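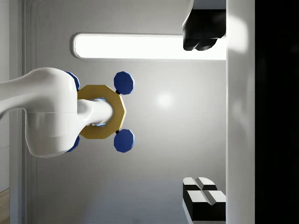 The Lundley shaft collar kit covers 300 pieces in one steel case, and I bought it to replace the loose hardware on a drill press stop. Bore tolerance is good. The set screws are not: two stripped at low torque, and the supplied hex key rounded off soon after. Most collars in the kit are plain round stock. I would have paid more for flat-sided ones, like the gold octagonal ring around the white shaft, as a flat gives a wrench something to hold. Clamp-style collars held position better than the set screw type and left no marks on the rod.

The case latch is weak and the size labels peel. Lehner sells a smaller set with better screws.

Score: 73 out of 100. Buy it for the clamp collars and replace the screws.

Reviewed by Alois Zaugg, 2026-08-28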